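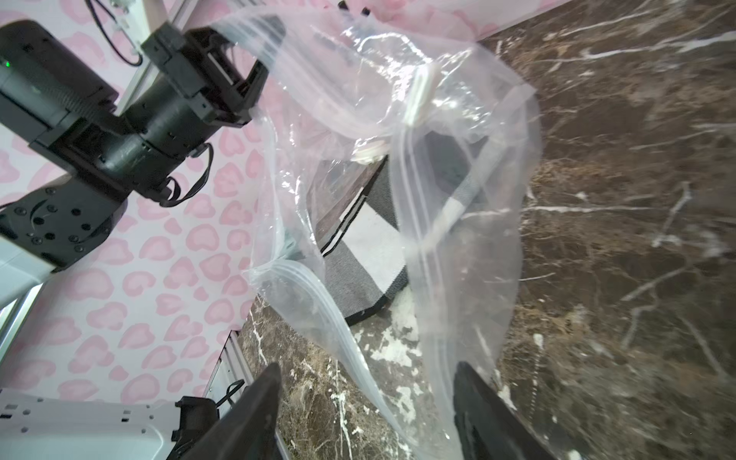
Zip Bags and Small Things: A Packing Gallery

Posted 26th April

We keep a lot of small things in clear zip-top bags. Pens, caps, spare parts, travel bottles, the bits that would otherwise end up loose at the bottom of a drawer. This page is part of the Small Storage series on the Grorkport home pages, and it covers the bags only. Boxes and jars have their own gallery, and the one on drawers will go up in July.

The picture at the top goes with these notes. Click it for the larger version. The lines underneath are grouped in the same way as in the other galleries, so you can skip to what you need.

The bag

A clear plastic zip-top bag with a ridged seam. It is crumpled, and the creases go white where the plastic folds over itself. Bags in this state still close well as long as the seam is clean. Run a fingernail or the edge of a spoon along the track before you decide one is finished.

What goes inside

Small white items are the hardest to pick out once the plastic wrinkles. The round one with the flat face is partly lost behind the creases, and the little cylinder sits up in a fold. We put small pieces in first and shake them down to a corner, then flatten the bag on the table and look again before closing it.

Long and thin

The pale gray stick lies at a diagonal, and long things usually do that in a bag like this one. If you want them straight, use a bag a little longer than the longest item and put that item in along the side. Anything with a point goes in point up, away from the bottom seam. A point will work its way through thin plastic in a coat pocket or a backpack.

The surface

Dark brown marble with white and cream veins. It looks good and it is easy to wipe, but small white parts can get lost against the veins, and anything round will roll. We have picked caps up off the floor more than once.

The mat

Gray, finely woven, with black and white stripes along the edge. A mat under the work keeps round pieces where you put them and takes the clatter out of the job. Any plain cloth mat will do. Ours get shaken out over the sink after each session and washed with the dish towels.

Getting the air out

Close the zipper almost to the end, leave a gap the width of a finger, and press from the bottom up. Then close the gap. A flat bag takes up less room and the contents stop sliding around. Don't press hard on anything with a cap — caps come off.

Labels

Masking tape works better than writing on the plastic. Put it near the top, below the zipper, and fold one end under so it pulls off clean. We write the contents and the month. For bags that get opened every day we don't bother, as you can see what's in them.

How many to keep

A box of 100 lasts us a long time, given that most get used again. We keep two sizes and no more. When we had five or six sizes in the drawer the right one was never on top.

Brands

People ask. We have used Nanex and Ostix bags and store brands, and we go back and forth. Nanex has the stiffer zipper, and the Ostix bags are softer and fold smaller. The store at Chaimongkol carries both, on the shelf past the light bulbs. Buy whichever is cheaper that week.

Washing and drying

Turn the bag inside out, wash it in warm water with a drop of dish soap, and stand it over a wooden spoon in the rack. Do not put it away damp. Bags that held anything greasy go in the trash, and so do bags with a split at the corner of the seam.

Storing the empties

Flat, in a stack, zippers all facing the same way, with a rubber band around the middle. The stack lives in the top drawer next to the tape and the scissors. Crumpled ones will flatten out under a heavy book in a day or two.

Use of the picture

You are welcome to use it on a club or school page with a link back here. Please don't crop out the bag and use the marble as a background. That has happened with two of our other galleries.

Previous gallery: Jars and Lids
Next gallery: Drawers (July)
Back to Small Storage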